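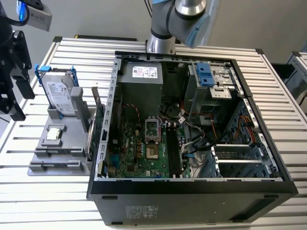
I think people ought to keep their old desktop computers longer, and I think they ought to open them up at least once before deciding they're junk. I say this as a person who threw out two perfectly decent towers in my thirties because they had gotten "slow," a word I used back then the way people say a car is making a noise. Lay one of these on its side with the panel off and it's a pretty friendly thing to look at. The power supply is the gray box in the corner with the label on top, the drives go in the silver cage with the bright blue bracket (blue plastic is a maker's way of saying go ahead, touch this), and the two long black slots beside the processor socket are where the memory goes. Both of those are empty on this one, and so is the socket, with its lever up and the gold pins showing. What's left is a case, a board, a power supply and a bunch of cables, and I'd still call that most of a computer.

My sister-in-law's family would call it trash. We had this argument in April over a tower that came out of a closet in Rutherford, and it got louder than a computer deserves. Their side goes like this: a new laptop does everything, it fits in a bag, and life is short. Fine! I own a laptop. I'm typing on it. But when its battery started to go I took it to the counter at Stallero and they wanted 90 dollars just to look inside, and the memory is soldered down, so looking is all anyone was ever going to do.

Compare that with the tower. I paid 18 dollars for used memory at the swap tables in Wuvport, pushed it into the slots until the little clips snapped, and the thing that had been taking forever to open a spreadsheet was suddenly okay again. Okay is the word. It didn't turn into a race car. It opens spreadsheets and plays music and prints the labels for my seed packets, and it has been doing that for 3 years since.

I do get why people are nervous. I was! The first time I lifted a processor out I held my breath the entire way, and those pins really are tiny and really do bend, and if you drop a screwdriver on them you will have a bad evening. So don't start there. Start with the memory, or swap a drive. Unplug it first, hold the power button a few seconds, touch bare metal on the case, and take a picture of the cables before you move any of them. I skipped the picture once and spent a whole night trying to remember where a skinny twisted pair of wires had come from. (Front panel. The power light. I could have lived without it.)

The other complaint I hear is that old desktops eat electricity. Some do, and if yours runs all day and all night, you should probably look at that. Mine is on for an hour after supper and then it's off. I'm not going to be lectured about it by somebody with a second refrigerator in the garage.

Where I will give ground is on hoarding. There is a kind of person, and I have been that person, who keeps every dead machine because one day it might be good for parts. If you haven't opened it and you aren't going to, pass it along while somebody can still use it. The repair shop in Vastuvcombe takes towers in any state, stripped or whole, and they'll wipe a drive while you stand there. They sold me a working power supply for less than lunch, pulled out of a case somebody else had given up on. A stripped tower is only a waste if it sits there stripped.

What bugs me most is how little of this gets passed on. Kids learn to use a computer at five and a lot of them get to high school without having seen one with its side off. My nephew had never seen a memory slot until I handed him a flashlight and told him to find two of them. He found them. Then he wanted to know what every single wire did, and I had to say "I don't know, buddy" a lot more than I'd hoped – the red and orange ones bring the power in, and past that I was mostly guessing. We looked some of it up. We never did get to dinner on time.

So if there's a tower in your closet, get it out this weekend. Two screws, maybe a latch, slide the panel back. If you spend 100 dollars on it you've spent too much, but you'd have to work pretty hard to get there. And vacuum the closet while it's empty, mine was disgusting.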